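**Ticket 704: pose jumps during box-packing episodes**
Component: Plundik tracker, Hosesar replay tool
Opened: November 22, 2020

Replay aborts on 133 episodes with `pose_delta > limit`. All aborts come from the bedroom set. The wrist pose jumps by nearly 8 cm between consecutive samples, then returns. Gripper width stays smooth through the jump, so the width channel is fine.

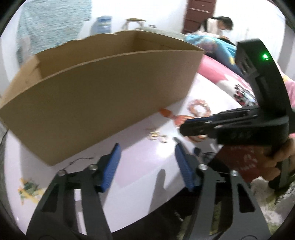
First suspect was clock skew between the left and right units. Realigned both logs on the start pulse and reran. Same aborts, same timestamps.

Second suspect was the feature mask. The Plundik config masks the unit's own fingers but has no mask for the other gripper. When the second unit moves through view, its features are kept as static landmarks and drag the pose with them. Added a dynamic mask for the opposite unit and reprocessed one batch. Aborts in that batch dropped to 4. 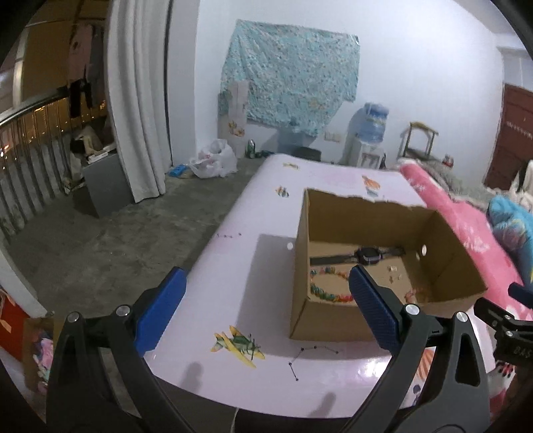 Rekha Kaushik: Please don't close yet. The remaining 4 look like loop closure errors to me. Printed patterns repeat on surfaces in that set and the matcher accepts them too easily. Raise the inlier threshold and rerun with the mask on.

Threshold change queued on Awasthi. Status: open.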